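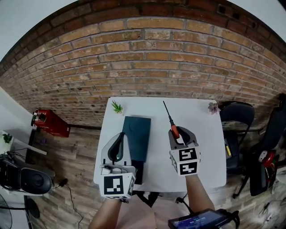
Print this page | E-mail to a friend
Shared 427 times | 5 comments

Why does a small tool make you so strong?

By Solveig Ljungberg

Try to turn a tight screw with only your fingers. It is very difficult, even for a grown-up person with big hands. Your fingers slide, and the small head of the screw hurts your skin. Now take a screwdriver, and the same screw begins to move. Look at a screwdriver like the one with the orange-red handle and the thin dark shaft. The handle is thick and the shaft is thin, and this difference is the whole secret of the tool.

The secret is called the wheel and axle. It is one of the simple machines. A simple machine has no motor and no battery, but it helps you to use your power in a better way.

Think of a big wheel that is fixed to a thin stick. When you turn the wheel one time around, the stick turns one time too. But your hand has traveled a long way on the outside of the wheel, and the outside of the stick has traveled only a short way. You push softly for a long way, and the stick pushes hard for a short way. The machine does not give you any power for free. It makes a trade with you.

In a screwdriver, the handle is the wheel and the shaft is the axle. If the handle is 2 times as thick, your turning becomes 2 times as strong, when you squeeze it with the same force. This is why a person who works with very tight screws likes a fat handle. For the tiny screws in eyeglasses we use a thin handle, so that we do not turn too hard and break something.

You can find the wheel and axle in many places. A doorknob is one. A water faucet with a round handle is one. The steering wheel of an old bus is a very big one. My grandfather's friend Roald Öberg drove the bus between Westerberg and Zondaritz before buses had power steering, and he told me that the steering wheel was as wide as a table for coffee. With a small one he could not turn the bus at all.

The screw is a simple machine too! Cut a triangle of paper, with one long sloping side, and roll it around a pencil. The sloping side goes around and around, like the line on a screw. So a screw is a ramp that is wrapped around a stick. When you turn it, it climbs along its own ramp into the wood.

Something to try at home

You need a pencil, some tape and a big jar lid. Ask an adult to make a hole in the middle of the lid and put the pencil tightly through it, then tape it well. Hold the lid, and let a friend hold the bare pencil. Both of you turn, but in different directions. Who wins? Change places and try again.

Jingyi Du, age 9, from Cloltport, did this with her father in July and wrote to us that she won every time she had the lid. Her father asked for a bigger pencil.

New words
Axle: the thin stick in the middle of a wheel.
Ramp: a flat surface that goes up slowly.
Force: a push or a pull.

Print this page | E-mail to a friend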